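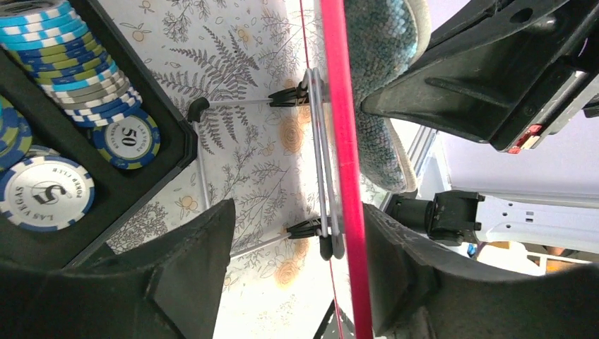 Hipólito Toledo
List moderator, Wesitz Sellers

2 min read

Home | Threads | Search the list | Settings

Re: Mixed boxes, and the table rate at Cosau

Replying to the whole list as three people wrote to me separately with the same thing.

> I have a garage full of my uncle's stuff and a table booked at
> Cosau for Saturday. Is it worth sorting it all and putting a price
> on everything, or should I just fill boxes and write a number on
> the side? Also is the table still 60 dollars? The website has two
> different prices on it.
>
> Jalali Street, first-time seller

The table is $60 if you pay ahead and $69 at the gate. The website has both numbers because the old page was never taken down. Go by the one with the map on it. Paying ahead also gets you the choice of row, and the row along the fence is in shade until late morning.

On the boxes, I would do some of each. I kept a notebook last season and took in $762 over the whole run at Cosau, before table fees. Nearly half came from things I had priced one at a time, and those took up only one end of the table. The rest was boxes. So sorting does pay, but you get tired of it, and after a certain point you are putting stickers on forks.

What I price one at a time: tools, shoes in good shape, anything with a case or a tray that belongs to it, lamps that work, cast iron. Games and card sets I keep together with a rubber band or tape and sell as a set. People will ask you to split a set. If you say yes early in the day you will take the leftovers home.

What goes in boxes: paperbacks, kitchen drawer stuff, cables, kids' toys, belts. Write the price on two sides of the box in thick marker. Don't put anything breakable at the bottom, people dig.

Shoes need their own note. Tie each pair together by the laces, or with string if there aren't any, and put the size on a piece of tape on the sole. I used to lay them on a blanket on the ground and they hardly sold. On the table with the backs facing out they went faster. Stuff the toes with newspaper the night before if they have been flat in a bag.
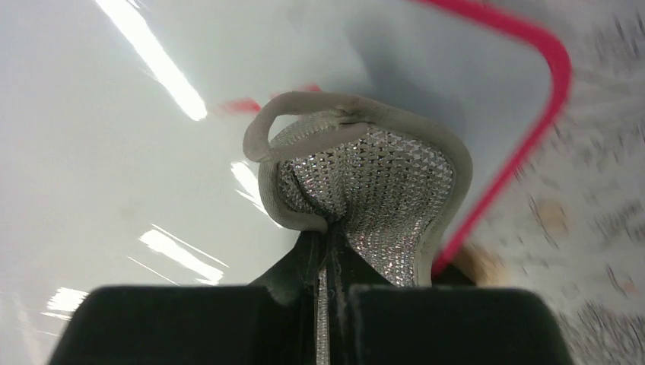
Sneaker from the back, light-grey padded collar.

Change: bring more ones than you think. The coffee truck will not break a twenty until it has been open a while. I carry a belt pouch and leave the cash box at home.

Setup opens at 6 a.m. and dealers walk the rows with flashlights before you have the cloth on the table. You can sell to them or tell them to come back. If someone offers for a whole box before you have looked through it, tell them to come back.

Whatever is left at the end, the Clatness thrift store takes donations at the back door until 5. They don't take mattresses, car seats or tube TVs. Cosau doesn't let you leave anything by the dumpsters and they do write down plates.

Someone else asked if the Wesitz indoor market is running in January. I have not heard yet. If you know, post it under a new subject line, please, this thread is long enough.

Hipólito

Contact the moderator | © Wesitz Sellers list | Back to top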